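Nollix Clear Container, Straight-Sided
Sold by Golob Kitchen & Office Supply, Clivside
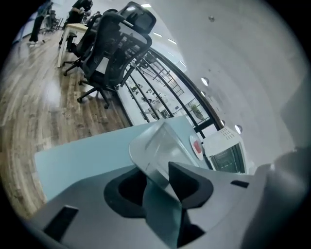
How many should I order for a break room?
Three is the right number for a small office. One for the coffee things, one for the snacks, and one for whatever your coworkers put in it before you get a chance to decide.

About this container

The Nollix is a clear plastic container. We've tried to write something more exciting than that and the container keeps defeating us. It has walls and a bottom and you put things in it. The plastic has a very slight frost to it, which softens fingerprints and also softens the sight of old crackers. You can still tell what's inside without picking it up, and that is the main thing people want from a clear container.

We stock it because the last one we carried had a curved waist that looked wonderful in the catalog and held eleven tea bags. Customers brought it back. One brought it back with the eleven tea bags still in it. The Nollix goes straight up and down, so the space you paid for is space you can use.

Where it works

Our customers buy it mostly for shared tables, the kind that start out as a place to put the microwave and end up as a place to put everything. A see-through container is a good citizen on a table like that. Sugar packets, stir sticks, loose batteries, binder clips, the soy sauce packets that no office has ever finished – all fine. It's light enough to carry to a meeting and tall enough that things don't slide out on the way back.

It also does well on a desk, in a supply closet, or under a sink. It does not do well on top of a space heater. We mention this on account of one particular return.

What you get

One container. Clear plastic, lightly frosted.
No lid. The lid is a separate item and costs $3.
No label. Masking tape sticks well and comes off clean if you don't leave it there for years.
Price: $9 each.

Cleaning

Warm water, dish soap, soft sponge. Skip the green scrubby side or your lightly frosted container will become a heavily frosted one. Keep it out of the dishwasher. Keep it out of the microwave too. For sticker glue, rub in a little cooking oil, wait a bit, then wash as usual.

Dry it upside down on a towel. It gets water spots if you leave it to drip, and on clear plastic water spots are all you'll ever see again.

Stacking

They nest when empty. Push them together gently, as two that have been jammed tight will want a long talk before they separate. A splash of warm water down the outside of the lower one usually settles it. With lids on, you can stack them full, but we'd stop at three high. Four will stand up until somebody closes a door.

From the people who bought it

"Replaced a shoebox. Better than the shoebox." – front office, Flelham

"I bought 9 for the whole floor and they vanished in a week. Found most of them on people's desks full of candy, so I guess they're popular. Ordering more in May and writing the department name on the bottom this time." – Dilruba Weerakoon

"Wish the lid came with it. Four stars." – name withheld

We wish the lid came with it too. We asked Nollix and they sent us a price list for lids.

Ordering and returns

Pick up at the Clivside counter or add it to your regular office delivery. Flelham orders go out on the same van, just later in the day. Unused containers can come back within 9 weeks with the receipt. Used ones can't, and please empty your pockets of any hope regarding cracked ones that "came that way" after a summer in the trunk of a car.

If one does arrive cracked, tell us when it's delivered and the driver will swap it from the van if he has a spare, or bring one on the next run.

Also in this range: the short Nollix (same footprint, half the height), the lid, the other lid that fits only the short one. Check which lid you're ordering. The part numbers are one digit apart and we've mixed them up ourselves.

Page updated 2026-04-23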